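3.2 Visitor timing and bloom at the Purville gardens

The Purville gardens were chosen for the study because their planting records are kept bed by bed and go back 15 years. Staff note the first open flower, the date when half the plants in a bed are in bloom, and the last day on which color can be seen from the path. Katsaros and Fragkou used these records to build a bloom calendar for the four main groups in the collection: early bulbs, flowering trees, lilacs, and roses. Late perennials were left out, as their beds were moved twice during the period.

Visitors were asked at the east gate which flowers they had come to see and how they had chosen the day. A total of 367 forms were complete enough to use. Most people named a single flower, and lilacs were named more often than any other. Few had looked at the bloom notices posted by the gardens before leaving home. Many relied on the date of an earlier visit — in several cases a visit made more than five years before. 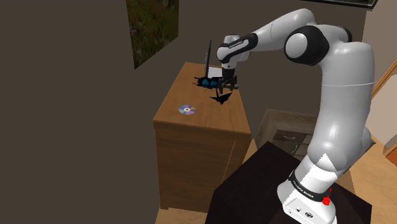 Figure 4. Simulated room with robot arm and cabinet.

3.3 Differences between sites

The Gonness site lies 400 meters higher than Purville, and its lilacs opened later in every year for which both sites have records. The gap was widest after cold springs. Roses showed a much smaller gap, and in two years the first roses at both sites were recorded on the same day. Wallin has suggested that the walled beds at Gonness hold enough heat by early summer to make up for the height of the site. The present records do not allow this to be tested, as air temperature was taken only at the main gate.

Records from the Bitska site were treated with more care. The beds there were replanted in September of the second year, and the tulips that followed were of mixed and partly unknown varieties. Bitska is therefore included in the results for flowering trees and roses only. Bloom dates for all three sites were checked against the garden diaries by Gkikas, and the corrected tables were closed on 7/30/23. Entries with no observer's initials were kept where a second source agreed to within two days — all others were removed.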